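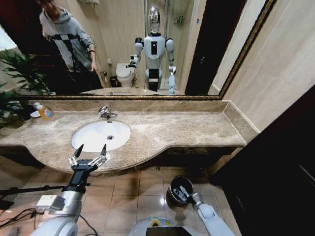
Marble counter and oval sink in one of the guest bathrooms.

Skultport > Neighbors > Interviews
Last updated: 2/4/26
Print this page | E-mail to a friend

I got to the Tanabe House right as breakfast was ending, so of course I was handed a plate before I'd even taken my coat off. The owner has run the place for 17 years and she talks the way I do, which means fast and with her mouth full (sorry to both our mothers).

I asked how she ended up with a guesthouse in a town of 2000 people.

"I came for a weekend in June," she said. "It rained the whole time and I bought a house. I don't recommend it as a method."

Back then a room was $80 a night and that got you eggs, toast and her late father's jam recipe. The jam is still the same – plum, with a little black pepper. I had three spoonfuls and I'm not ashamed.

So what do guests ask for most? I figured towels, or the wifi password.

"Where to eat on a Monday! Everything's closed. I used to send them over to Holtisex, but it's a long drive when you're hungry, so now I just make soup."
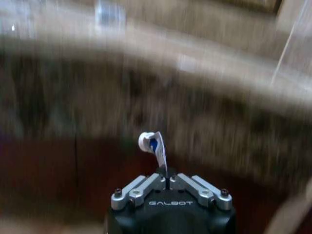 The soup has turned into a bit of a thing. People from down the street started showing up for it, and last winter she had 13 at the table one night and only four of them were staying at the house. She doesn't charge the neighbors, but they bring bread or firewood, and one couple brings the same bottle of wine back and forth and never opens it.

I wanted to know if she ever gets sick of having strangers around.

"Sure I do. Then they leave, and it's so quiet I clean the oven." She laughed at that for a while. "My sister says I should sell up and move out by her. But what would I do, sit there?"

She did close for two weeks last year and went to see the coast. She stayed at a guesthouse – and stripped her own bed in the morning before she caught herself.

We never got to my question about the porch, so I'm going back on a soup night to ask it.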